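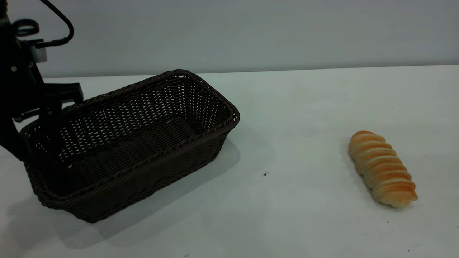
My downstairs neighbor bakes at four in the morning, and for the first winter I lived in Arnstead I hated her for it. The smell came up through the floorboards and woke me before the alarm did. By the second winter I was setting my alarm earlier so I could lie there and enjoy it, and by the third I had bought a bag of rye flour and started making a mess of my own kitchen.

I should say right away that I'm not a natural baker. I'm impatient, I hate washing bowls, and my oven runs hot at the back and barely warm at the front. My first loaf weighed as much as a paving stone. I ate it anyway, sliced thin and toasted twice, with so much butter that it didn't matter what was underneath.

Rye is a funny thing to start with, I know. Everybody told me to begin with white bread, something soft and forgiving, and I did try. But I grew up on the dark, sour kind from the Papadopoulos bakery in Cudholm (yes, a Greek name over the door and the best rye in three counties - go figure), and white bread always felt to me like the thing you ate while you were waiting for the real bread to arrive. The shop closed years ago. It's a phone store now. I still slow down when I walk past.

So I wanted that loaf back, and I had nothing to go on except what I remembered. It was nearly black on top. It had caraway in it, but only a little, and the crust stuck to your teeth. My mother kept it in a drawer wrapped in a dish towel, and it was better on the third day than the first.

The starter was where I went wrong for months. I kept feeding it too much and baking with it too soon, and then I'd get mad and put it in the back of the fridge, where it grew a gray lid of liquid and smelled like nail polish. What finally helped was getting lazy. I cut the feeding down to 30 grams of flour at a time, left the jar on top of the bookcase where the heating pipe runs, and forgot it overnight. In the morning it had climbed up and pushed the lid off. I was so pleased I took a picture and sent it to my sister, who wrote back asking if I was okay.

Then there's the flour. The supermarket stuff is fine, and I used it for most of a year, but last February I took the bus out to Lastalby, where there's still a mill that grinds on the premises and sells to anyone who turns up with a bag. They do a coarse rye and a fine one, and the woman at the counter told me to mix them. I bought far too much. I carried it home on my lap like a toddler, and I had flour on that coat until spring!

My loaf these days is 200 grams of the coarse, the same again of the fine, a big spoon of molasses and enough water to make something closer to wet cement than dough. You don't knead it. You scrape it into the tin with a spatula, smooth the top with a wet hand and go to bed. I turn the tin around halfway through baking on account of that oven, and I still get one end darker than the other. I've come to like the dark end.

It isn't the Cudholm loaf. It's close, though, and on the third day it's closer. I took half of one downstairs last week, wrapped in a dish towel, and my neighbor looked at the crumb, pressed it with her thumb and told me it needed more salt. I've put more salt in. There's one on the rack right now and I'm trying not to cut it before tomorrow.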